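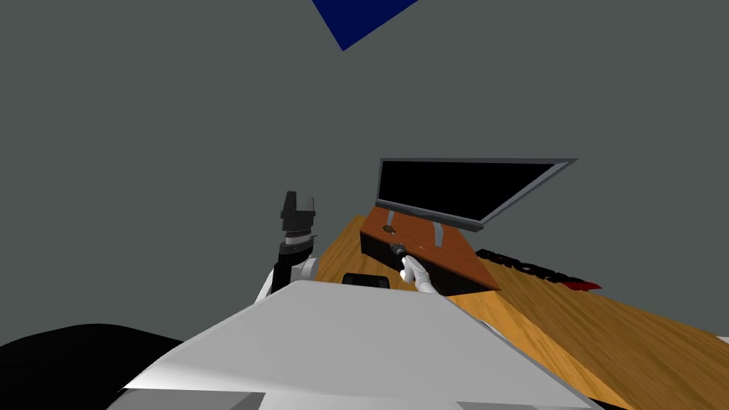

Simulated run: a two-armed robot at a table with an open laptop.

How to budget for a two-arm bench robot

Start with the simulator and leave the quote in the drawer. Vendors love to send a price for the arms alone, and the arms are never the whole bill.

1. Build your own job in simulation first. A render proves very little about real grip or real wear, but it does show whether the arms can get at the work.

2. Price the grippers separately. Sesia quoted us 2,332 for a pair, then 400 more for mounting plates. Ask if spare fingers are included. Ours weren't.

3. Add a line for setup labor. Rima Moussa put down 4,000 and I thought she was padding it. She wasn't.

4. Hold back 2,000 for whatever you forgot — cables, a stiffer table, a second license.

5. Get a rival quote. We used Clader. Read the support terms before the price, and be wary of "included" without a number of hours next to it.

Don't sign on a Friday because the discount ends Friday. It was still there in June.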